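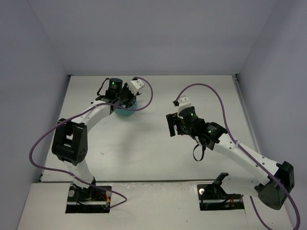 Birkby walled table, white, with a small teal bowl on the rear panel.

Birkby Walled Table
Article number 3416
Maker: Riltevska
Colour: white top, pale back wall

The Birkby is a work table with three walls: one at the back, one at the left and one at the right. The front stays open. We sell it to people who need a light and calm place for small work, such as sorting, filling, mixing or preparing samples, and who do not want that everything behind the table disturbs the eye.

The top

The top comes in two white panels, a larger one for the rear and a second one for the front. A long seam goes between them. Please wipe along the seam and not across it, so that crumbs do not collect there. At the right side, in the far corner, a narrow light grey metal strip finishes the edge between the top and the wall.

White shows everything. Small dark specks and scuffs will come with use, mostly in the middle of the rear panel where the work is done. Many of them go away with a soft cloth and a little washing-up liquid. Do not use scouring powder, it leaves the surface dull and then the dirt holds better than before.

The walls

The back wall has a very pale grey colour with a little lavender in it. Customers sometimes ask if they can have it in pure white like the top. At the moment this is not possible. The walls can be cleaned in the same way as the top. Please do not hang shelves on them.

Delivery and assembly

The table weighs 49 kg in its packing and is sent on a pallet from our store in Skevley. Delivery costs £33 to any address on the mainland. Two persons should carry it. Assemble the top first, check that it lies level, and only then put the back wall, followed by the side walls. The screws are in the bag marked Caputo.

Guarantee: two years on the panels and the walls. Scratches and stains are not included.

Also in this series

Birkby front panel, single, as a spare part
Birkby metal edge strip, light grey
Skevley cleaning cloths, pack of two

The bowl is not included with the table.

Questions before you order? Write to Adelmo Marino in our sales office and give the article number. In July the office closes at 3 pm, and letters which arrive later are answered the next working day.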